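Yurt: litter tray clips

Read this before you trust the labels. Yurt is 267 clips of one household chore, scooping a cat's litter tray into a small bin. Erhan Yaman wrote the first label sheet in August and I have been through it since. I disagree with 13 of his entries - they are marked "disputed" in the notes column. 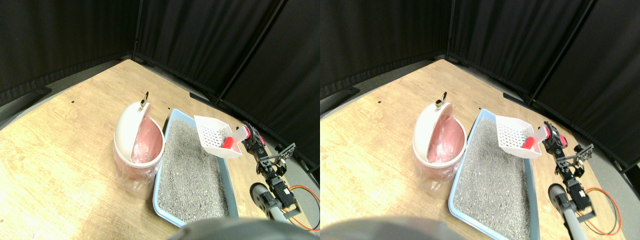 Objects and labels

tray: light blue, rectangular, grey speckled litter
scoop: white, slotted, red handle
bin: white, round, swing lid, pink liner

"Clean" is the label I like least. It means the annotator saw no clumps on the surface, and says nothing of what lies underneath. I would not report a score on it.

Smell, dust and cats are not covered.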